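Visite du magasin-entrepôt Vustow : ce que l'automatisation a changé en rayon

Compte rendu publié le 2022-05-02

Notre groupe a été reçu une matinée entière chez Vustow, qui vend des articles ménagers au détail et prépare aussi des commandes pour les petits commerces. Le site gère 2 636 références.

La réserve

Depuis octobre, les cartons arrivent au quai et partent sur des chariots autonomes fournis par Bradska. Il y en a sept. Ils suivent des couloirs fixes et s'arrêtent devant deux postes de déballage. Le logiciel Clonari décide de l'ordre de passage. Avant, chaque employé allait chercher ses palettes au transpalette, parfois d'un bout à l'autre du bâtiment.

Les employés marchent moins et restent plus longtemps au même poste. Plusieurs apprécient, d'autres trouvent la cadence plus serrée, le chariot suivant étant déjà annoncé sur l'écran. La direction a accepté deux pauses supplémentaires par équipe. Les horaires du matin ont été avancés, ce qui passe mal chez ceux qui viennent en car.

La surface de vente

En rayon, tout se fait à la main. Les seaux et les bassines s'emboîtent, basculent et se coincent, et les essais de mise en place automatique menés avec l'intégrateur Hoàng n'ont pas été prolongés. L'employé prend la pièce par le rebord, à deux mains, regarde l'étiquette collée au fond et la range. Le réassort est désormais déclenché par Clonari, alors que le chef de rayon le faisait de mémoire. 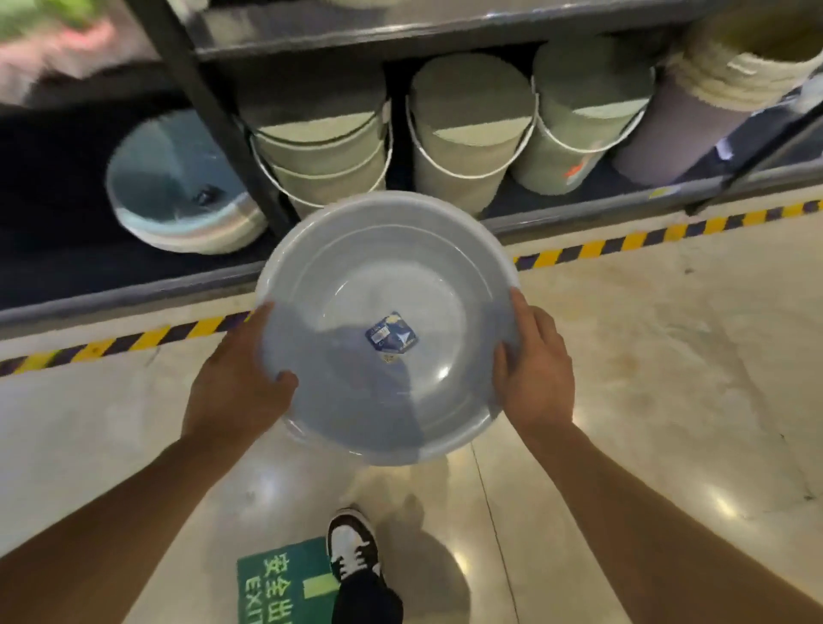 Questions posées en fin de visite

Les postes supprimés au quai ont été reportés sur la vente, après une formation interne. Le coût des chariots ne nous a pas été communiqué. Une seconde visite est prévue côté expédition.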